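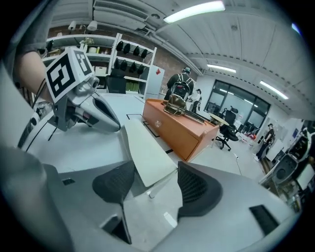 Two hand-held grippers and a long, flat white panel.

November
By Yamuna Naidu, Winitel Press Office

Winitel brings Ollby descaling powder to Wilczyńska stores

BREVCOMBE - Winitel will begin selling its Ollby descaling powder in 238 Wilczyńska home and kitchen stores this month. The powder removes limescale from kettles, coffee makers and steam irons. Until now it has been sold only by mail from the company's Brevcombe office.

Ollby is a citric acid powder with no added scent or color. Each resealable pouch holds 16 treatments, with a measuring scoop inside. For a standard kettle, one level scoop is mixed into a full kettle of warm water, left to stand, poured away and rinsed twice. Heavy buildup may need a second treatment. Directions for coffee makers and irons are printed on the back of the pouch.
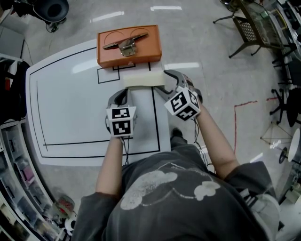 The store version has a wider opening and larger print than the mail-order pouch. Both changes came out of a home trial held earlier this year, in which nearly 500 households used the powder and sent in comments. The most common complaint was that the scoop was hard to reach once the pouch was half empty. Several people also asked for the rinsing directions to come first, and these have been moved to the top of the label. The powder itself is the same.

Ollby should not be used on aluminum, marble or enamel, or mixed with bleach. Customers should check the manual for their appliance before using any descaler. The pouch should be stored in a dry cupboard, out of the reach of children.

Mail orders will continue at the current price. Customers who have a repeat order with Winitel do not need to do anything, and will receive the new pouch when stock of the old one runs out. Refill packs without a scoop will stay mail-order only.

Stores that would like shelf cards or sample sachets can request them through their usual Winitel sales contact. Press questions should be sent to Yamuna Naidu at the Brevcombe office.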